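The Long Wait Before the Grab

I've been sitting on the same stool in the back of Aguiar for three hours when Kelly Medeiros finally lets me touch the keyboard. I've typed one command, hit Enter, and broken everything. "Good," she says, leaning over my shoulder. "Now you get to see the part we spend all our time on."

The part they spend all their time on is a timeline. It runs across the bottom of her screen in skinny colored bars, one for each piece of software that has a say in what the arm does next. There's a bar for the camera, a bar for the program that guesses where things are, a bar for the planner, and a bar for the controller that pushes the motors around. When all is well the bars line up like a decent brass section. Mine look like somebody dropped the sheet music down the stairs.

I came to Aguiar because of Porkora, the little open toolkit they put out last year, which I'd been hearing about from pretty much everyone I know who works with arms. (I write about software for a living and I can't drive a forklift, so I was expecting to be out of my depth. I was!) Porkora doesn't move a robot. It records what every other program was thinking while the robot moved, and then it lets you drag a slider back and forth and watch the thinking happen again.

That sounds dull. I thought so too, right up until Ekene Oyewole showed me the cable.

Ekene does perception, the side of the house that turns camera pixels into something a planner can use. Boxes are easy, he told me, and mugs are fine, and even a crumpled towel is okay on a good day. A power cord is misery. It crosses over itself, it changes shape when you so much as nudge it, and from a camera down at the wrist a big part of it may be hiding behind the fingers. His program traces the cord as a chain of short links, 133 of them, and tries to decide at every crossing which strand goes over and which goes under.

"It's wrong a lot," he said cheerfully. "What I care about is whether it knows it's wrong."

So each link carries a score, and in Porkora the links are drawn from blue to orange depending on how sure the program is. The plug is nearly always a nice calm blue, being a chunky thing with a shape of its own. The middle of the coil, where the strands pile up, goes orange as a traffic cone. The planner used to ignore all that. It would take the single best guess and march off toward it with total confidence, and I have worked for people like that.

Otakar Zelenák wrote the new planner, and he's the quiet one, so I had to pull this out of him over a very long sandwich. His version asks for a grab point in the blue stretches first. If it can't find one it can reach, it asks for a better look from another angle before it commits to anything.
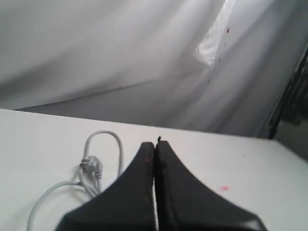
The catch is time. Every extra look costs something, and if the planner keeps asking for them you end up with an arm that stares at a cord all afternoon. Otakar's first build did exactly that. He showed me the log with real affection: 957 looks, zero grabs. He has since put in a limit of 30, after which the planner has to either pick something or call for a person, and most of his arguing with Ekene these days is over how that limit should shrink when the scores aren't getting any better.

The other argument is about clocks, and that brings me back to my broken command. I had restarted the camera program without restarting the one that stamps its pictures with the time. The planner was happily using pictures that were 2 seconds old. Nothing crashed, no red text, no alarm. The arm would simply have reached for where the fingers used to be looking.

Kelly dragged the slider back, and there it was, a gap between the top bar and the second one, as plain as a missing tooth. She says she lost most of a winter to bugs like that before Porkora had a timeline. Now there's a check that refuses to pass along any picture past its sell-by date. I'd gotten around it because I was logged in as her. She fixed that while I was getting coffee.

I asked what's next, and she pulled up a list of requests from outside users. A shop called Erkley wants to compare two recordings side by side. Somebody else wants a dark mode, and has written four times to say so. Kelly has started on the side-by-side view, and she let me try it with my bad run on the left and one of hers on the right. Then she saved mine to the folder they use for training new hires.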